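A snack table for people who forget to eat

In my family, when guests come, the food is put on the table before they sit down. So when I started at Fallia and saw that people there ate biscuits out of a drawer, I felt a little sad for them. In July I asked if I could have one brown table for snacks, and my colleague Nuria Kumsa said yes before I finished the question.

It took me a few tries to arrange it. At first I put everything flat, as on a market stall, and the small things disappeared behind the large ones. Then I found two clear display stands in the Ormsby catalog, one with steps and one with two levels for drinks. Together they cost 74, a little more than I wanted to pay, but I like that they have no color of their own. The drinks are all red and they look cheerful enough.

The flat tray with the round corners is for the sandwiches. I chose beige because white bread on a white tray looks like hospital food to me. The packaged snacks have a separate white tray in the back corner, and the foil goes in the wicker basket.

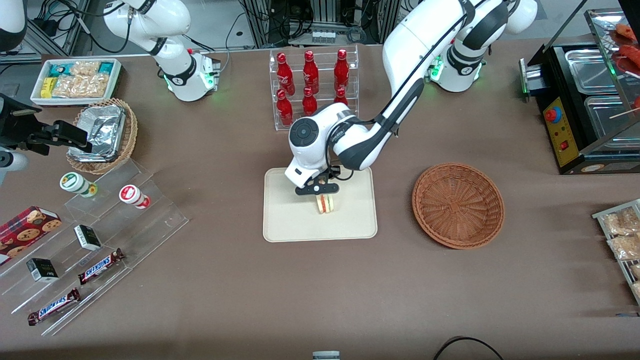 What goes on the steps

I am still not sure about the stepped stand. It has a slope, and the chocolate bars like to travel on it. A Snickers laid diagonally stays better than a straight one (I tried both, on a Sunday, with great seriousness). The small boxes are more difficult. When one of them leans, I push it back with my finger, and after lunch it is leaning again.

The round containers are the worst. The cup with the red and white lid is well behaved. The green and white one with the sunflower prefers to lie on its side, and I have stopped fighting with it. The bottom step is a good place for it, as it has no lower to fall.

Cookies I keep at the low end too. The box is big, and on a high step it would hide everything else -- also people take more cookies than anything, so they should be easy to reach.

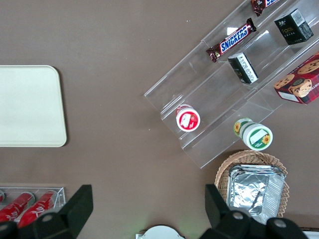
Things I want to change

The basket is pretty, but foil trays do not really fit in a round shape. My sister in Medthorpe has a square one with a cloth inside, and I am thinking to ask her where she bought it. I would keep the wicker one for fruit.

I would also like small cards with the names of the sandwich fillings. Last week I had to answer the same question 17 times, and by the end I was saying "cheese" to everybody, including to one person who wanted only to know the time.

And I need a better place for napkins. For now they live in my desk, so if you visit us and your hands are sticky, come and find me. I sit by the window.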